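Vosterska wipe-clean tablecloth, sold by the metre from the roll. Cut to order at our Bandholm shop and posted folded or rolled.

## Vosterska table covering

Vosterska is a cotton cloth with a thin matt coating on the upper side. It wipes clean with a damp cloth and hangs like fabric, so it suits a table that is used for every meal as well as one that is only laid out at weekends. The underside is uncoated cotton and grips a bare table top fairly well without clips.

We have stocked it since April of last year, when it replaced the older Demavano cloth. Demavano was heavier and shinier, and it kept its fold lines for weeks. A few short lengths of Demavano are still on the remnants shelf in the shop. They are not sold online.

### Details

- **Product code:** 677
- **Base cloth:** 100% cotton, woven
- **Coating:** matt acrylic, upper side only
- **Width:** 140 cm
- **Sold in:** steps of 10 cm, from a minimum of 100 cm
- **Longest single piece:** 1000 cm
- **Edges:** raw as standard, hemmed or bound on request
- **Patterns:** small check, wide check, narrow stripe, plain
- **Colours:** blue, red, green, oatmeal (plain cloth also in grey)

The width is measured from selvedge to selvedge and may vary by a centimetre either way between rolls. If you are ordering two pieces for tables that will stand side by side, put them on the same order and ask for them to be cut from one roll. The blues in particular differ a little from batch to batch.

## Working out the length

Measure the table top first, then decide on the overhang. For everyday use most people are happy with 20 cm on each side. For a longer drop, 30 cm looks better but will sit on the laps of anyone at the table. Add the overhang twice, once for each end.

A table 160 cm long with a 20 cm overhang needs a piece 200 cm long. If you want it hemmed, add another 6 cm and round up to the next 10 cm step. We do not add hem allowance ourselves unless you ask for hemming on the order.

Round tables up to 100 cm across can be covered from a single width with a 20 cm drop all round. For anything larger you will need a seam, and we would suggest looking at the Long range instead, which is woven wider.

Checks and stripes run along the length of the roll. Cut edges follow the pattern as closely as we can manage, but on the wide check you may have a part square at one or both ends. Tell us if you would like the cut made on a full square and we will send the next size up at the same price.

## In use

The coating holds up well to ordinary kitchen traffic. Plates, cutlery pots, jars and glasses can all stand directly on it. Heavy earthenware with a rough foot will scratch it in time, so lift pots like that when you move them.
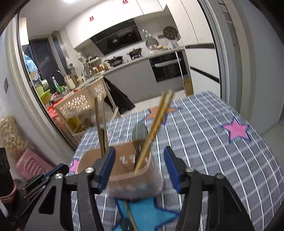
## Cleaning and care

1. Wipe up spills with a damp cloth and a drop of washing-up liquid.
2. Rinse the cloth and go over the surface again. Soap left behind dulls the finish.
3. For dried-on food, lay a wet cloth over the spot for ten minutes and wipe. Do not scrape it with a knife.
4. Tea, beetroot and turmeric should be wiped up straight away. Turmeric will stain if it is left overnight, and we have not found anything that takes it out fully.
5. Machine wash at 30 degrees no more than a few times a year. Use a short spin and hang it up to dry.
6. Do not tumble dry.

Fold lines from the post usually drop out within two or three days on the table. You can speed this up by ironing the uncoated side on the lowest setting with a tea towel between the iron and the cloth. Never iron the coated side.

Hot pans need a mat or a trivet. The coating softens under a pan straight from the hob and will mark. A warm plate or a mug of tea does no harm.

Store spare cloths rolled with the coated side outwards. Do not keep them folded against printed paper or dark plastic, as the colour can transfer.

## Hemming and binding

Hemming is a plain turned edge, 2 cm deep, sewn in matching thread. Corners are mitred. Binding is a cotton tape in white or in the main colour of the cloth, and it is the better choice for round and oval pieces.

Both add four working days to the order. Raw edges do not fray much because of the coating, and plenty of customers leave them as they are. A light trim with sharp scissors after the first few weeks keeps them tidy.

Oval pieces are cut from a paper template. Please post us your own, marked with your order number and with the word TOP on the upper side.

## Orders and delivery

Unhemmed pieces are sent within two working days. Lengths up to 300 cm are folded and go by letter post. Longer pieces are rolled on a tube, which costs more to send, and the extra is shown before you pay. If you would like a shorter piece rolled as well, choose the tube option in the basket.

Samples are 10 cm square and free of charge, up to four per household. They are cut from the current roll, so order soon after if the shade matters to you.

Cloth that has been cut to your measurements cannot be returned unless it is faulty. Check the piece for flaws before you trim, wash or hem it. If you find one, send us the product code from the label and a note of where the fault is, and we will cut a replacement.

### Also in this range

- Vosterska place mats, set of four, bound edge
- Vosterska bench cover, 40 cm wide, sold by the metre
- Long table covering, 180 cm wide, plain colours only
- Felt underlay, 130 cm wide, white

Page last updated Jun 9, 2018.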